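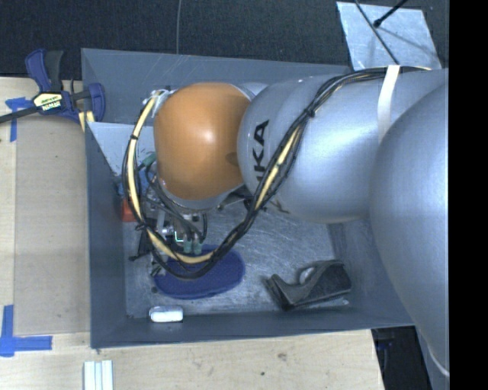

Seeding Methods for Small Wrestling Tournaments: A Comparison Using Records from the Pernard Open

Project report, submitted 2020-08-08

Summary

This project compared two ways of seeding a single-day high school wrestling tournament. The first is the criteria method now used at the Pernard Open, in which coaches rank entries by head-to-head results, common opponents and previous placement. The second is a rating method, in which each wrestler carries a numerical score updated after every bout. The rating method predicted bout winners more often in the middle weights and less often in the lightest and heaviest weights. A mixed procedure is recommended for further testing.

1. Background

A seeding error in wrestling has a larger effect than in many team sports. If the two strongest entries in a weight class are placed in the same half of the bracket, they meet before the final, and the loser can finish no higher than third through the consolation rounds. Team points are affected as well, as advancement points and bonus points for falls and technical falls depend on how many bouts a wrestler gets and against whom.

The Pernard Open draws teams from Pernard, Pindcombe and Tamley, with individual entries from smaller programs nearby. Many of these wrestlers do not meet during the regular season. The criteria method handles this poorly. When two entries have no head-to-head result and no common opponent, the ranking falls back on season record, and a strong record against a weak schedule is given the same value as one earned against a hard schedule.

2. Data

Results were taken from the bracket sheets of 4 consecutive tournaments and from the dual meet scorebooks of the three main teams. Forfeits, medical defaults and disqualifications were removed before any rating was calculated. Bouts between teammates were kept.

Names on the older sheets were not spelled consistently. Where a wrestler could not be matched with certainty across two sheets, the records were treated as belonging to separate people. This lowers the quality of the ratings slightly but avoids giving one wrestler another's results.

After cleaning, 203 tournament bouts were available for testing. Dual meet bouts were used only to set the ratings and were not part of the test set.

3. Method

Every wrestler started at the same rating. After each bout, points moved from the loser to the winner, with a larger transfer when the lower-rated wrestler won. A multiplier was applied for the type of win — decision, major decision, technical fall or fall. Several multipliers for the fall were tried. A high value made the ratings unstable, as one early pin could outweigh a month of close decisions, so the fall was set equal to the technical fall.

Ratings were frozen the night before each tournament. The predicted winner of a bout was the wrestler with the higher rating. For the criteria method, the predicted winner was the wrestler with the better seed. Bouts between two unseeded wrestlers were scored for the rating method only and are not included in the comparison.

The calculation was first done in a spreadsheet and then repeated using the Chávez script, a short program written for an earlier class project on chess ratings. The two sets of ratings agreed after a rounding error in the spreadsheet was fixed.

4. Results

In the middle weights the rating method picked the winner more often than the criteria method in every tournament tested. These classes have the most entries and the most dual meet bouts, so the ratings had time to settle.

In the lightest class and at heavyweight the criteria method did better. Both classes have frequent forfeits in dual meets, and some entries arrived with fewer than 15 rated bouts. Their ratings had hardly moved from the starting value. Coaches, on the other hand, knew from freestyle and junior varsity events who the better wrestlers were.

Changes of weight class were a further source of error. A wrestler who moved up kept the same rating, and the test showed this to be too generous where the move was 2 classes or more. No correction was applied.

5. Limitations

The test set comes from one event and may not apply elsewhere. The ratings do not account for injury or for time away from the mat. Early-season results from November were given the same weight as later ones, although conditioning and weight class are often not settled by then.

6. Recommendation

Entries with enough rated bouts should be ordered by rating, and the remaining entries placed by coaches' vote using the present criteria. Head-to-head results from the current season should override the rating in both cases. The procedure should be run alongside the existing one for a full season, with both sets of seeds recorded before the first whistle, before any change is made to the Pernard Open rules.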